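Hand-held grippers: Skasby against Hirkeck
Speaker notes, 19 February 2020

(Slide 1, title. Wait for the door to stop banging.)

Morning, everyone. I'm Cadi, I work on the gripping side with Iolo Gwynne and Mali Meredith, and I've got 14 minutes to tell you why I changed my mind about narrow fingers. Shout if I go too fast, I always do.

(Slide 2, what we wanted to know)

So we had two sets of hand-held grippers to try, the Skasby pair and the Hirkeck pair, and one question — which would people still be happy using at the end of an afternoon? Grip strength we'd already done in June and I won't go over it again. If you want those charts, ask Tudur, he has the lot.

Each person worked through the same table jobs with both pairs: pick it up, move it, put it down, tidy round it. We logged 518 tries over three days. Drops, fumbles and the ones where people gave up all went in the same log, and I do mean all of them, including mine (I was dreadful).

(Slide 3, photo. Leave it up for a bit.)

I want to talk about the rope, because the rope is where the arguments started. 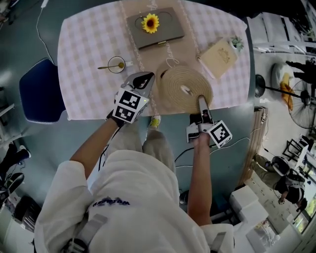

Slide 3: two hand-held grippers at the table, with the right one's finger on the coiled rope.

Everybody's first instinct with a flat coil is to pinch the edge. Fine, except the coil is tightly wound and there's hardly any edge to get hold of. Pressing down from on top and dragging did much better with the Skasby fingers. With the Hirkeck ones the coil tended to spin, and you'd end up chasing it round the table, which was great fun to watch and no fun at all to do!

Say something about the marker cubes here. They're on the bodies so we can follow where each gripper goes, and you do have to keep them in view. Gwawr kept rolling her wrist inwards and losing one. We ended up asking people to practise for a few minutes first.

(Slide 4, comfort scores)

We scored comfort out of 50. Skasby won for small hands, Hirkeck won for anyone who likes a heavier grip, and the trailing cable annoyed absolutely everyone. I'd move where it comes out before I touched anything else on either design.

(Slide 5, next. Skip if short of time.)

Avotiņš have offered us softer finger pads, so we'll run the rope job again with those, same log, same scoring. Mali wants cutlery added too. Questions now, please, and Iolo can take the ones on tracking.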